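I drove out to the Fametti open day in September mostly for the free sausage sizzle, so I'll say up front that I'm not an engineer and I got lost twice finding the visitor parking. Unit 11 is behind the tile warehouse. There is a sign, it's just facing the wrong way.

Anyway! Once you're through the front desk they give you a sticker and a pair of safety glasses and put you in a group. Ours was led by Yevdokiia Hrytsenko, who runs the bench testing and has clearly done the tour enough times to know which bits people want to hear. Somebody at the back asked straight away whether anything had ever gone badly wrong, and she said yes, on bench 708, and did we want that one first? We did.

So, the story. They've got two arms on a bench packing produce into reusable bags. One program is called Lomik and it decides where the fingers go, and a second one, Morine, is the bit that watches for trouble and is meant to stop everything. Back in the winter a bag seam got caught while one arm was lifting. Morine saw the extra pull and called a stop, which is great, except that it only stopped the arm that felt it. The other one carried on with its move, still holding its side of the bag. The bag ripped, a finger pad was torn off, and the loose arm swung out over the edge of the bench to where a person would normally be standing to refill the bin.

No one was there (the chap on shift had stepped away to answer the phone), and Yevdokiia didn't dress that up. "We were lucky and we wrote it down as lucky," was how she put it. I liked her for that.

The cause was boring, as she warned us. Bench 701 had its two arms wired to a shared stop. When they set up 708 they copied the software over but each arm was put on its own stop circuit, and the test they ran afterwards was the red button on the wall, which cuts the power to the lot. So the test passed. The stop that comes from Morine was never tried on both arms together. A woman in our group who works in a bakery said they'd had almost exactly the same thing with a dough divider, and the two of them got talking and the rest of us just stood there for a bit.

What they do now is a snag test every morning before anyone goes near the bin. They hook a bag on purpose and check that both arms quit. There's also a line painted on the floor and you don't cross it while the arms are live, visitors or otherwise. I had my toe over it and was told, very nicely, to move it.

Then we got to see the job being done, which was slower than I'd pictured and much fiddlier. Thin bags are horrible to hold open, as anybody who's stood in a supermarket rubbing one between their fingers will know. 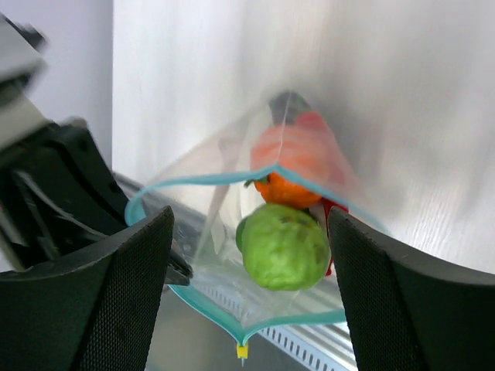

*The see-through bag with the teal edging, held open between the gripper fingers.*

I asked whether a tougher bag would fix the whole thing. Apparently they tried one from a supplier called Ko and it didn't tear at all, so when it snagged the arms just pulled harder against each other. Back to the thin ones it was!

After that it was the workshop, where I mainly looked at a very tidy wall of spanners, and then lunch. The sausages had run out by the time our group got there but there was plenty of coleslaw. They're planning another Saturday in autumn and I'd go again, only I'd get there earlier and park on the street.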